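Moving week, and why I still don't own a couch

November
by Liis Ramanauskas

OK so. Quick post because I have 40 minutes before I have to give the van keys back and I promised people I would write this up. We moved. It's done. Mostly done. The bed is in the right room, the rest of it is wherever it got put down on Tuesday night and there it will stay till somebody trips.

For anybody who missed the last few posts: we were in the old place on Ballasen Street for nine years. Second floor, no elevator, one closet. The landlord sold, the new landlord wanted to "refresh the units" and we all know what that means. So we started looking in the spring, found nothing, looked all summer, found a place with a tree growing into the bathroom, said no to the tree, and then Ye-ji's cousin heard about this one before it got listed. Two bedrooms. A real kitchen. A door that goes outside! I said yes standing in the driveway.

The movers

I got three quotes. The first guy never called back. The second one was Susley, who came out, walked through in four minutes flat, opened exactly one cabinet, and wrote $2999 on the back of a card. For a move of six miles. I asked if that included packing and he said no, packing was extra. I asked about the piano and he said what piano. It's an upright. It's in the living room. He had put his coffee on it.

So no Susley. Third quote was cheaper but they couldn't come until after our lease was up, so that was that. We rented a van and asked friends, which at my age I swore I would never do again.

Who came: Woo-jin Yeon, who has a bad shoulder and lifted more than anyone. Nam-gil Myung and his brother. Ye-ji, obviously, she lives here. Young-sook Wi from downstairs, who is 70 and was not asked to carry anything and carried a bookcase. Backwards. Down the stairs. I had the other end and I was the one who needed to stop.

I cried a bit when we said goodbye to her. She says she'll take the bus over. There is a bus, I checked, the 12 goes almost door to door except on Sundays.

The couch

Right, the couch. We bought it secondhand the year we moved in and I have no memory of how it got up there. None. Ye-ji thinks the legs were off. I think the window was involved. Anyway it does not come down. We tried it on its end, we tried it on its back, Nam-gil measured it and then measured the landing and then sat on the stairs for a while looking at the tape measure.

At one point it was properly stuck, with Woo-jin on the wrong side of it, and we had to hand him his sandwich over the top. He was fine. He had his phone.

In the end it went back up. The new landlord can refresh it. I left a note and we'll probably lose some of the deposit and I have decided I don't care, it was a brown couch with one good cushion. There's one on order from Arneo now, gray, comes in two peices, which was the only thing I asked the store about. Does it come apart. Yes? Great, I'll take it. Eight weeks. We are sitting on the piano bench and a cooler.

The piano

Went beautifully. I don't want to talk about what I paid Jeon Piano but two people turned up on time, had it strapped, down and out in less time than we spent arguing with the couch, and they were NICE. One of them played a little something once it was in the new front room, to check it. I nearly asked them to take the rest of the house too.

It needs tuning but they said wait a month, let it get used to the room. So it sounds like a saloon for now and I'm playing it anyway – badly, late, with nobody underneath us to mind.

Things I would do differently

People asked for a list, so, in no order:

– Start with the books. I started with the kitchen, thinking it would take longest, and then we ate off paper towels for five days while all the novels sat there on the shelves being no use to anybody.

– Small boxes for books. I know. Everyone knows. I still filled a big one and the bottom went on the front steps. Cookbooks everywhere, one in the hedge.

– Write on the side of the box, not the top. Once they're stacked you can't see the top. I have a wall of 70 boxes and the only way to find the can opener is to take the wall down. We bought a second can opener.

– Stop writing "misc". By the end I had so many marked misc that Ye-ji started adding her own notes. "Misc, sad." "Misc, possibly Christmas." The sad one was cables.

– Buy more tape than you think, then go back and buy more. And keep it in one place. I lost it constantly, I'd put it down to pick up a box and then pack the next box on top of it. Once I gave it a home by the front door everything went faster.

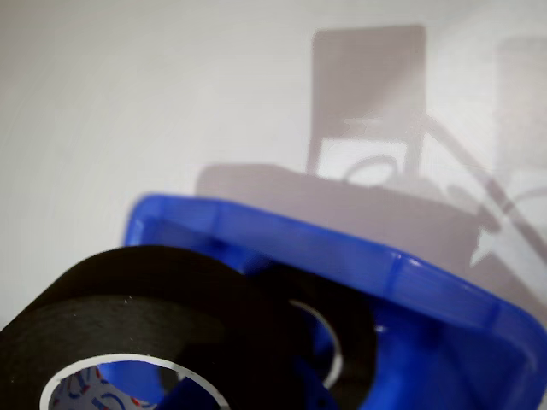

– Eat lunch. Real lunch, sitting down, at a time. We skipped it on the first day and by four o'clock there was a full argument going about a lamp.

– Do the address changes before. The bank was easy, the library took one minute, the dentist needed a form. I forgot the water completely and had to call from the parking lot.

– Take the shower curtain with you in the van, up front, along with soap and towels. You will want that shower more than you have ever wanted anything and ours was at the very back behind two mattresses.

What's left

The garage, which I haven't looked at since we filled it. The curtains, all too short here. A bag of screws that belongs to something important, we don't know what yet. The cat has come out from behind the washer and is eating again so that's one thing off the list. She likes the back step. She's never had outdoors before, and she sits just inside the open door with her front feet lined up on the edge and watches leaves.

Neighbors on the left have been over with soup. Neighbors on the right have a drum kit, so I guess the saloon piano will be fine.

More soon, with the kitchen before and after I promised, once there is an after. Have to run, van is due back and I still have to find somewhere to fill the tank. If you lent us a blanket or a dolly, text me, I have both and I've lost track of whos is whose.

Recent posts
The tree in the bathroom
Nine years on Ballasen Street
Lease ends when??
Soup I can make with one pot
Piano lessons at my age, part 4

Contact | All posts | Copyright Liis Ramanauskas | Back to top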